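6 min read

Section 2: Planning and budgeting for your workcell

Welcome to the part of the Breline guide we most enjoyed writing! Work through it before you order anything, ideally with a tape measure in one hand and your price list in the other. A single-arm cell is a lovely thing to plan, and a good plan leaves you money for the bits you will want later.

2.1 Before you ask for a quote

1. Write down the tasks you want the arm to do in its first six months. Keep to jobs you could show someone on a table today.
2. List every object the gripper will have to pick up, and weigh the heaviest. Send the list to Justell with your enquiry so they can match the fingers to it.
3. Measure the room, including the doorway. The arm comes in one crate and the table in another.
4. Decide where the people will sit. A desk beside the table is easiest, and it needs a line in the budget too.

Note: Our starter budget sets aside 2,120 pounds for everything except the arm and its controller. That covers the table, posts, gripper fingers, desk, power and sundries.

2.2 Marking out the table

5. Cover the worktable with brown kraft paper and pull it flat.
6. Lay strips of coloured tape in both directions to make a grid of squares. Dark blue shows up well on brown.
7. Fix the base plate towards one side, so the arm can stretch across the rest of the table.
8. Put your test objects on the grid and note which squares they sit in. You can then set up the same job again tomorrow – very handy when you are comparing two grippers! 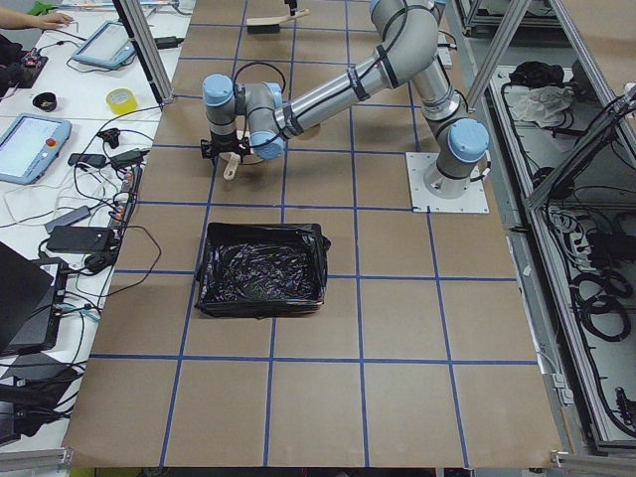 Fig. 2.1 Single arm on a taped grid, gripper holding a wooden spatula, with a lined bin on the table and the operator's desk alongside.

Paper and tape are the cheapest things on your list and you will get through plenty of both. Allow 35 pounds for the first batch. Household items make great test pieces as well: spatulas, brushes, a bin with a bag in it. Have a rummage at home before you spend anything on special ones.

2.3 Power, cables and desk space

9. Count the plugs. Add up the adapters for your teach pendants, laptop and accessories, then buy a power strip with sockets to spare.
10. Set aside 200 pounds for cables, straps and adapters. It sounds generous until you start adding things up.
11. Choose cable straps that fit the arm's links, and leave enough slack at each joint for it to bend fully.
12. If you are ordering the Royer cabinet, check that its door can open with the table in place.

CAUTION: Keep the emergency stop within easy reach of whoever is running the arm. Do not put anything on top of it or in front of it.

CAUTION: Switch off and isolate the supply before you move any cable between the desk and the cabinet.

2.4 Placing the order

13. Order the table and base plate first. Check the bolt pattern against the Grerkus drawing when they arrive.
14. Order the arm once the table is standing level in its final spot.
15. Keep the gripper fingers until last, and enjoy choosing them – there are some terrific shapes in the parts list.

Section 3 covers unpacking and bolting down the arm.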